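Kumness Opens Its Doors to Home Bakers With a New Shared Kitchen on Brarnel Street

KUMNESS, 27 February 2026 – The old creamery on Brarnel Street has stood quiet for a good long while, and the people of Kumness have walked past it often enough wondering what might become of it. We are so happy to share the answer at last: the building will reopen this spring as the Grendent Kitchen, a shared baking space where home bakers can rent an oven, a bench and a shelf in the cold room by the hour, and stay for a cup of coffee if they feel like it.

The kitchen covers 1,760 square feet on the ground floor, with 14 work benches, a separate room for nut-free baking and a small shop counter facing the street. Bench time costs $19 an hour, and that covers the ovens, the mixers, the dishwashing and all the hot water anyone could want. Flour and sugar can be bought by the pound from the storeroom, or bakers are welcome to bring their own.

"My grandmother sold cardamom buns from her porch, and she would have loved a proper oven like these," said Kaisu Leinonen, founder of the Grendent Kitchen. "So many people in this town bake beautifully and have run out of room at home. I hope they'll come in, spread out, make a mess, and go home with something warm in a paper bag."

Money for the ovens came in part from the Väisänen Fund, which supports small food businesses in the county, and the rest from neighbors who bought bench time ahead of opening. The kitchen can turn out up to 2,000 loaves a week when every oven is running, though Leinonen says she would be just as pleased with a few dozen good pies.

Evening classes in rye bread, braided loaves and simple cake decorating begin in September, and beginners are very welcome (nobody will laugh at a flat loaf, we promise!). Sign-up sheets will be kept at the shop counter, and anyone who would like a look around before booking is invited to stop by during opening hours and ask for Kaisu.

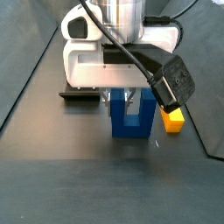 Can I bring my own flour to the Grendent Kitchen?
Bakers may bring any ingredients they like, as long as anything containing nuts stays out of the nut-free room.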